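Notes on a Grip Fault at the Skevulcombe Bench

Readers who follow this blog will recall that the pen case routine was declared stable in November. That statement must now be withdrawn. During the Wednesday session the left arm released a marker early in 4 of 50 runs, and on one of those occasions the arm continued through its motion as though the marker were still held.

The second point is the more serious. A dropped marker is a nuisance. A controller that reports a successful grip with nothing between the fingers is a fault in the safety logic, and the routine was suspended at run 50 pending review. 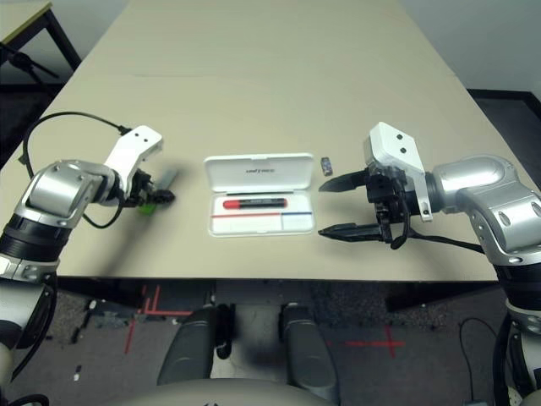
The logs were exported to Kallell that evening. In each of the four cases the grip signal remained high for 28 milliseconds or more after the force reading had fallen to zero. The Claltach monitoring script, which is meant to compare the two values, had been set to check only at the start of a transfer. I made that change myself in order to shorten the cycle, and I did not record it in the change sheet.

Cable strain at the left wrist was also considered. No evidence for it was found in the logs, although the question remains open – the sampling rate is too low to settle it.

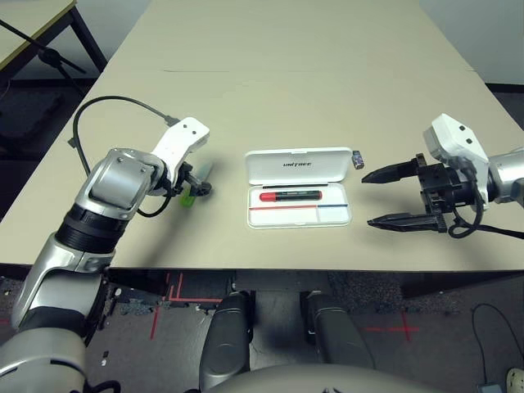
Left gripper with a small green item near the open pen case, right gripper open.

The following measures are now in force. The comparison runs throughout every transfer. Any mismatch halts both arms, and a restart requires a person at the bench. Arm speed is limited to 86 percent of the previous setting until the Sikder test sequence has been completed twice without a halt.

The first pass of that sequence ended in a halt at the lid approach, on the right arm, which had not previously shown the fault. The log for that run is still being read.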